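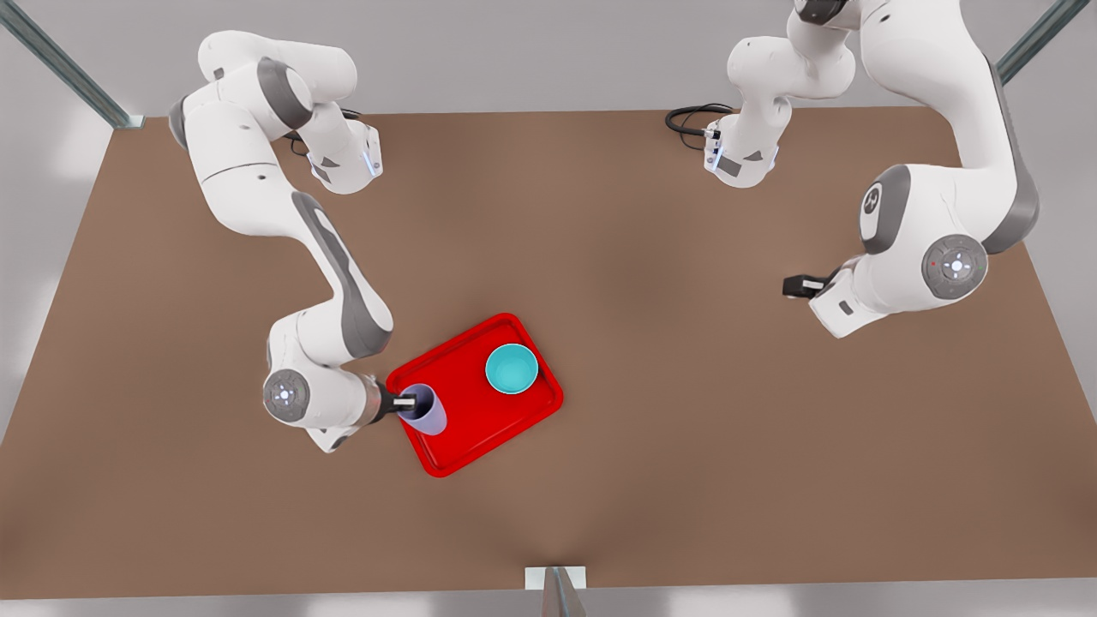 Pale lavender cup on the red tray, gripped by the robot's right arm.

Adinel Young Speakers' Prize: progress report to the Iltia Fund
From Kausar Pirzada, Brelance
For Stelios Deligiannis

Hello Stelios,

You asked for a proper update before the spring payment, so I've sat down with a pot of tea and the big folder to write you one. I've followed the headings on your form where I could and wandered off them where I couldn't (sorry!). The money part is near the end if you need to skip to it.

Where we've got to

When I wrote in the autumn we had the name, the rules and a great deal of hope. We now have 52 pupils signed up to give a speech, and 43 of them have already had a turn in front of their own class. The other nine are all at the same school, where the hall ceiling has been coming down and everybody is doing lessons in odd places. They'll do theirs in January and their head has promised me it won't slip again.

Entrants come from 6 schools in and near Brelance, and I'm really pleased with that because I'd told you to expect four. The two extra ones joined after hearing about it from other teachers. I didn't chase them at all, they rang me, and I was so surprised I forgot to ask for an email address and had to ring back.

The rules haven't changed much from the version you saw. Pupils are ten to thirteen, the speech lasts up to 3 minutes, and it can be on anything they like so long as they wrote it themselves. Parents and teachers can listen and make suggestions but they can't write lines. We did add a sentence saying notes are allowed on one small card. That came from Arsalan Cheema, who teaches Year 7 and pointed out that some of his best talkers go completely blank without something in their hand. He was quite right. I watched a girl in his form give a lovely speech on why her street should have a bench, and I don't think she looked at the card once, but she held on to it as if it were a handrail.

Subjects so far, because I know you like these: school dinners (lots), goalkeepers, being the youngest of five, why it's unfair that wasps get all the blame, moving house, a grandad's allotment, whether homework should be done in pairs, the bus, the bus again, and a very fierce one against birthday parties.

The workshops

This is the part your money mostly pays for. Each school gets an afternoon with Santino Figueroa, who used to do radio plays and has a voice you could hear across a car park. The first half is all games. They have to sell each other a stapler, or tell a story while their partner walks slowly backwards until they can't hear any more. In the second half they get into small groups and try out their opening lines.

I'd planned for the openings to take twenty minutes and they take the whole hour, every time. Children love starting speeches. It's the middles they can't stand. So we've changed the plan a bit and Santino now leaves a sheet behind called "What comes next?", with a few prompts on it, and teachers use it the week after. Two schools have said it's been handy for written work as well.

We've done the workshop in all the schools except the one with the ceiling.

One thing that went badly. In the first school we ran it straight after lunch in a room next to the music practice rooms, and between the drums and the heat it was pretty hopeless. We finished early and Santino went back another time without charging us for it, which was kind of him and I don't want to ask it of him twice. I now ask about the room before I book the afternoon.

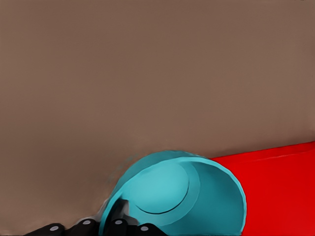 Turquoise cup tipped over on its side.

Getting the quieter ones in

You wrote in your offer letter that Iltia wanted to see children take part who wouldn't normally put their hands up. I've thought about this more than anything else on the form, and I'm not sure I've cracked it.

What we did: each class teacher was asked to have a private word with a few pupils who hadn't signed up, just to say the door was open. We also let pairs enter together for the class round, sharing the time between them. The pairs have been a real success. I saw two boys do one on caravan holidays where they took alternate sentences and corrected each other all the way through, and the class was in fits.

What we didn't manage was the lunchtime drop-in. I thought pupils would come along and practise in a small group with a friendly adult. Hardly anyone came. When I asked a few of them why, they said lunch was lunch. I've stopped it at every school but one, where it's turned into a sort of chatting club and the librarian would like to keep it going. It costs us nothing so I've said yes.

I'd also like to do better with children who speak another language at home. Arsalan suggested letting them open with a few lines in that language, with the time not counted. I love this idea. I'd like your blessing before it goes in the rules, as it's a change from what you agreed to fund. Could you let me know?

Judging

We have our judges for the final, and they've been given the score sheet to pick holes in. They did. The old one gave separate marks for "confidence" and "delivery", and it was pointed out to me that those are nearly the same thing and a shy child would lose marks twice. The new sheet has content, structure and how well the speaker held the room. I've put a copy in with this report. Please scribble on it.

Every speaker gets a written comment, including those who don't go through. I write up the ones from the class rounds with the teachers and it takes me ages, far longer than I put in the budget, but when I went back into one of the schools a lad had his folded up in his blazer pocket. So I'm carrying on.

Printing and prizes

Daniyal Qureshi at Qureshi Print has done our posters and entry forms at cost, and will do the certificates and the programme for the final too. The first run of posters had the closing date missing, completely my fault, I'd checked the spelling of every school and not looked at the bottom line. He reprinted them overnight and only charged for the paper. His logo goes on the back of the programme, next to yours. If you have a newer Iltia logo than the one I've got, with the green edge, please send it.

Prizes are book tokens for the finalists and a shield for the winning school. I've left the shield unengraved until we know how the year goes.

Money

We're a little under on travel, because Santino has been sharing lifts, and a little over on printing (see above). I'd like to move the travel saving across to printing and leave the totals as they are. The full sheet is attached with receipts. The one bill still to come is the hall for the final. I've got the price in writing and it's the same as in the bid.

I haven't asked for more and I'm not about to. If the second year goes ahead, though, I'd want to put in paid time for the written comments, and I'd like to talk to you about that before the form comes round.

What's next

January: class rounds at the last school, plus their workshop if the hall is usable. If it isn't, they've been offered a room at the library.
February: school finals. I'll be at every one of them and you'd be very welcome at any. They start at 2 o'clock and there's usually cake.
March: the final itself, in Brelance. I'd love you to hand over the shield if you're free, and you needn't make a speech unless the children talk you into it.

So, from you I need a yes or no on the opening lines in other languages, a yes or no on moving the travel money, and the logo. I'm at my desk most mornings before ten if it's easier to ring.

All the best, and thank you again,
Kausar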